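Notes on teaching by hand, part two

Wed 19 July

Hand guiding gave us trouble again this week. With the arm in free-drive you hold it by the wrist and lead it through the motion, and the recorded path picks up every correction your shoulder makes. Placing a small part on a stud needs a finer touch than pushing a whole arm allows. Socorro Puma suggested we drop it for the last stretch of the movement and use remote control there, at a reduced speed.

We have kept both methods. Large moves are led by hand and saved as waypoints. The final approach is driven from the Nellier controller, with the scale set at 7 per cent. Joint positions are logged at 60 Hz, and the current set holds 1057 demonstrations. I throw out any run where the operator stops halfway to think, as the policy learns the pause too.

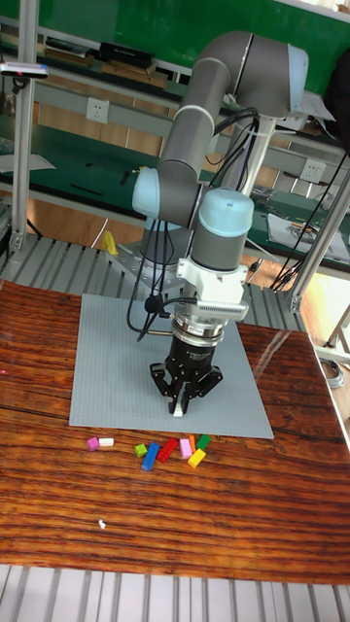 Approach height is the setting I change most often between operators. Too high, and the descent is long enough to drift sideways; too low, and there is no room left to correct. With three fingers pointing straight down, the one that reaches lowest sets the clearance over the baseplate, so I measure from its white tip pad and ignore the palm. The new value goes into the Grajales config before the October runs.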